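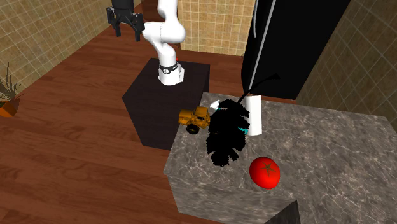
住居文化論B 第七回配布資料 天板の話:石と、石のふりをしたもの

最終更新:4月
印刷する | このページをメールで送る

担当:ガスパール・プーラン

1.前回の積み残し

前回は流し台の位置の話が長引き、肝心の「その隣の平らな部分」にたどり着かないまま鐘が鳴った。出席票の裏に「平らな部分に九十分も要りますか」と書いた人がいる。要る。足りないくらいである。

用語だけ先に片づけておく。この授業で「天板」と言うときは、台所で人が立って作業する水平面のことを指す。食卓は含めない。食卓は座る場所で、座る場所には礼儀作法という別の厄介な問題がついてくるので、第十回に回した。「甲板」と書く人もいるが、レポートでは天板に統一すること。去年、甲板と書かれた答案を船の話だと思って半分まで読んだ。

2.天板が独立するまで

長いあいだ、台所に「天板」などというものはなかった。あったのは台である。壁際に置かれた机、樽にわたした板、かまどの縁、窓の下の棚。高さも奥行きもばらばらで、使う人がその都度、体のほうを合わせた。腰が痛いという記録が少ないのは腰が痛くなかったからではなく、記録をつける人が台所に立たなかったからだと私は思っている(これは私見で、試験には出さない)。

床に座って、あるいはしゃがんで調理する地域も広い。日本でも、土間のかまどと板の間の座り流しという組み合わせは珍しいものではなく、立って使う台所が都市部で勧められるようになるのは明治の末から大正にかけてのことである。勧める側の文章はどれも衛生と能率を説いていて、読むと背筋が伸びる。背筋が伸びるところまでが立働式の効能なのだろう。

欧米で作業台がつながって一続きの面になるのは二十世紀に入ってからで、一九二〇年代のフランクフルト・キッチンがよく引き合いに出される。教科書では、ここで近代の台所が誕生したことになっている。誕生という語は便利だが、使うと前後の苦労が見えなくなる。別々の家具だったものが横に並び、隙間が気になりはじめ、隙間をふさぐ長い板が上に載る。この順番のほうを覚えてほしい。天板は家具というより、家具と家具の仲裁役として登場した。

仲裁役なので、当初は地味だった。木、亜鉛の板、リノリウム、タイル。汚れたら拭き、傷んだら替える。天板を見せるために客を台所に通すという発想は、まだどこにもない。

3.石が台所に入ってくる経路

大理石は家の中でもともと別の場所にいた。暖炉のまわり、玄関の床、洗面台の上、菓子職人の仕事場。菓子職人が石を好んだ理由は単純で、室温の石は触ると熱を奪うので、バターの多い生地がだれにくい。見栄のためではなかった。

家庭の台所に石が入る経路は、資料を見るかぎり二通りある。

(ア)下から。菓子や麺をつくるための小さな石板を、木の台の上に載せる。動かせるし、割れたら泣くだけで済む。

(イ)上から。居間や広間の仕上げが、間仕切りがなくなるにつれて台所まで流れ込んでくる。こちらは動かせない。割れたら泣くだけでは済まない。

今日われわれが「大理石のキッチン」と聞いて思い浮かべるのは、ほぼ(イ)の子孫である。料理の都合でなく、間取りの都合で石がやって来た。だから住んでみてから「レモンで跡がつく」と驚く人が絶えない。大理石の主成分は炭酸カルシウムで、酸に触れれば表面が侵される。これは石の欠点というより、中学の理科である。

ちなみに不動産広告の室内でも、三次元CGでも、台といえばまず大理石の天板が選ばれるらしい。冒頭の図の手前にある台もそうだ。画面の中ではレモンを切る人がいないので、正しい選択と言えなくもない。

4.事例:アダムチク邸の改修記録

授業で回覧した改修記録を、欠席者のために要約する。

アダムチク(Adamczyk)邸は港町プルヌーラ(Purnura)の斜面に建つ二階建ての住宅で、台所は北向き、窓がひとつ。施主の家族は木の天板を長く使い、表面を削っては油を塗り直していた。改修の打ち合わせ記録が残っていて、これがたいへん読みごたえがある。施主が「石がいい」と言い、施工者が「どの石ですか」と聞き、施主が「白いの」と答える。以後の十数ページは、この「白いの」をめぐる攻防である。

石材を納めたのはステロメッティ(Stelometti)という地元の石屋で、見積書には施主の筆跡で大きな疑問符がついている。見積番号は3,104。金額のほうは、ご遺族の希望で黒塗りにしてある。黒塗りの幅から桁数を推定しようとした受講生がいたが、そういう熱意は期末レポートのためにとっておくこと。

記録を読むときの着眼点を挙げる。

・施主は一度も料理の話をしていない。出てくるのは窓からの光、義理の姉の家の台所、掃除のしやすさの三つで、登場回数が多いのは義理の姉である。

・施工者は酸の話を二度している。二度目は下線つき。施主の返事は二度とも「気をつけます」。

・搬入の日の欄に「階段」とだけ書かれ、あとは空白になっている。何があったかは分からない。分からないことは分からないと書くように。昨年度のレポートには、ここで石が落ちて職人が足を骨折したと断定したものがあり、文章としてはいちばん面白かったが、点はつかなかった。

・引き渡しから一年後の聞き取りで、施主は天板の上に大きな木のまな板を敷き、その上ですべての作業をしている。本人の弁では「石は大事だから」。

最後の点は後半の議論に直結する。高価な水平面を手に入れた人は、しばしばそれを別の水平面で覆う。食卓のビニールクロス、ソファのカバー、携帯電話のケースと同じ棚に入れて考えてよい。聞き取りを担当したソレダード・フィッツシモンズの報告書では、これを「保護による不使用」と呼んでいる。訳語は固いが、うちの実家の客間を思い出せば意味はすぐに分かるはずだ。

5.石のふりをしたもの

さて、ふりの話である。木に石の模様を描く、漆喰を磨いて大理石に見せる、といった技法は古く、宮殿にも教会にもある。スカリオーラと呼ばれる人造大理石などは、本物より手間がかかることさえあった。にせもの=安物という等式は、ここではまず疑ってほしい。

台所に関しては、戦後に広まったメラミン化粧板が転機になった。模様を印刷した紙に樹脂を含ませ、熱と圧力で固める。印刷なので、模様は何でもよい。木目、布目、無地、幾何学模様、そして石目。何でもよいと言われた人間が、わざわざ石を選ぶところが面白い。何でも注文できる食堂で、前の人と同じものを頼む心理に近い。

資料として配った建材カタログ『トロルケン(Trorken)』の復刻版を見てほしい。石目の見本は頁を追うごとに増え、商品名は次第に地名めいてくる。ただし、その地名の多くは地図にない。社内の誰かが、それらしい母音を並べたのだろう。母音が多いと大理石らしく聞こえる、という現象については言語学の先生に尋ねたことがあり、「そういう研究は知らないが、気持ちは分かる」という返事をいただいた。

同じカタログの注意書きも読み比べること。初期の版では「石と見分けがつきません」と誇らしげなのに、後の版になると「石にはない耐久性」に変わる。似ていることが売りだったものが、似ていないことを売りはじめる。模造品の一生として、ここまで素直に書かれた文書は珍しい。

その後に来るのが、樹脂と無機の粉を混ぜて固めた人工大理石、石英の粒を樹脂で固めたもの、大判の焼き物である。日本語の「人工大理石」と「人造大理石」は業界では区別されることがあり、前者は石の成分を含まない樹脂系、後者は砕いた石を含むもの、という説明が一般的だ。もっとも、売り場でこの区別を口にして尊敬された人を私は知らない。

6.高さについての脱線

毎年ここで質問が出るので、脱線ではあるが書いておく。天板の高さの目安として、身長を2で割って五センチ足すという式が流布している。便利な式で、私の身長に当てはめると、いまの自宅の天板はひどく低い。三十年近く皿を洗ってきた腰も同じ意見である。

ただ、この式は一人暮らしを前提にしている。背の高い人と低い人が一緒に暮らすと、式は二つの答えを出し、天板は一枚しかない。平均をとれば二人とも少しずつ不満になる。ヴンピニ・ヤクブの調査ノートには、夫婦で高さが決まらず、最終的に「料理をするほうに合わせる」と合意した家の話がある。合意したとたん、どちらが料理をするかでもめたそうだ。寸法の問題だと思っていたものが分担の問題だった、という読み方をレポートに使いたい人は、出典をきちんと書くこと。

なお、身長の式はまな板の厚みを考慮していない。前節の「保護による不使用」を実践している家では、実際の作業面は天板より高くなる。アダムチク邸の場合、敷かれたまな板はかなり厚く、施工者が苦心して決めた高さは、まな板一枚で帳消しになった。

7.「本物」という語を使わずに書く練習

教室でやった演習である。天板の広告文を一つ選び、「本物」「上質」「こだわり」の三語を使わずに書き直す。選んだ広告の字数は50字以内とした。

やってみると、たいていの広告は三語を抜いた時点で主語と助詞しか残らない。オミド・バフティアリさんの班は「石です。重いです。」という二文に到達し、教室でいちばん拍手を集めた。広告としてはともかく、情報としては元の文より増えている。

一方、エディン・カラギアニスさんの班は、化粧板の広告を「石の写真を撮って、板に貼りました」と書き換えた。正確かと言われると工程が少し飛んでいるが(含浸と加圧はどこへ行った)、印刷された石目というものの性格はよくつかんでいる。写真の石、絵の石、計算で描かれた石。どれも触れば石ではないのに、見た人は皆「大理石だ」と言う。われわれが大理石と呼んでいるのは物質の名前なのか、白地に灰色の筋という図柄の名前なのか。この問いには、期末までに各自で態度を決めてきてほしい。「両方」という答えも認めるが、その場合は分量を倍書くこと。

8.受講生アンケートより

前回の終わりに、自宅の天板の素材を聞いた。回答はおよそ69通。集計は来週配るとして、自由記述の欄からいくつか拾っておく。

「ステンレス。へこんでいる。へこみの由来は家族の誰も語らない。」

「人工大理石だと思っていたが、母に聞いたら母も知らなかった。」

「天板はあるはずだが、炊飯器と電子レンジと水切りかごで見えない。」

三つ目が今年の最多の型である。素材を論じる前に、まず面が出ていないのだ。日本の賃貸住宅の台所では、流しとこんろのあいだの調理スペースがまな板より狭いことがあり、そうなると人は流しの上に板をわたす。第2節の、樽の上に板をわたした人のところへ戻ってきたわけで、歴史は直線に進まないという例として使える。使いすぎるとほかの先生に叱られるので、一回の答案につき一度まで。

9.次回までの準備

・配布した改修記録の「階段」の頁までを再読する。空白を埋めてこないこと。

・自宅か、許可を得た他人の家の天板を一枚選び、縦、横、高さを測ってくる。上に載っている物はどかさず、その上から分かる範囲でよい。どかした人は、どかしたと書く。

・天板に載っている物の一覧をつける。食べ物、道具、郵便物、その他に分ける。経験上、郵便物が必ずある。

・測定に同居人の協力が得られなかった場合は、その経緯を書けば資料として受け取る。例年、そちらのほうが読んでいて面白い。

提出は授業開始の午後一時まで、紙で。研究室の扉の下から差し込まれた答案は、扉のすぐ内側に置いてある本の山に埋もれることがある。去年の一通はまだ見つかっていない。

次回は「引き出し」。天板に載りきらなかったものが、どこへ行くのかを扱う。

印刷する | このページをメールで送る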